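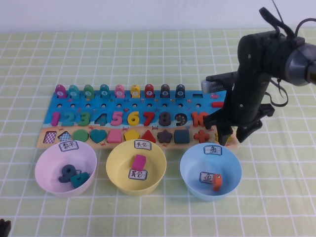 Belmiro Vieira wrote in to tell me I was wrong about wooden counting toys, and that his granddaughter learned to add on one before she turned four. Maybe she did. He also says I should stop grumbling and try the Lulton number set for a couple of weeks, so I bought one and gave it 14 days on our kitchen floor.

The Lulton costs $38, and for that you get a tray, a bag of numbered blocks and a leaflet that promises "early math confidence." I don't know how you would measure that in a two-year-old. Mine lined up the blocks, knocked them over and put the 6 in her boot.

The build is decent. Edges are smooth, the paint held up to chewing, and the blocks are too big to swallow. The bag is junk. Its drawstring came out on day 2 and I've been using a freezer bag.

My problem is with the claims. The store page has 2,148 ratings, and the ones I read were mostly written the week the box arrived. I wanted to hear from people six months in. Madalena Seixas posted one of the few long ones, and she says her son liked the bag best.

Does it teach counting? My daughter says "seven" a lot now. She says it about dogs.

If you want a solid toy and can get it on sale, fine. At full price I'd look at the used shelf in Urkedbridge first, where I saw an older Steltell set with all its blocks for a lot less. Belmiro, I'm keeping ours, but I'm not taking back what I said.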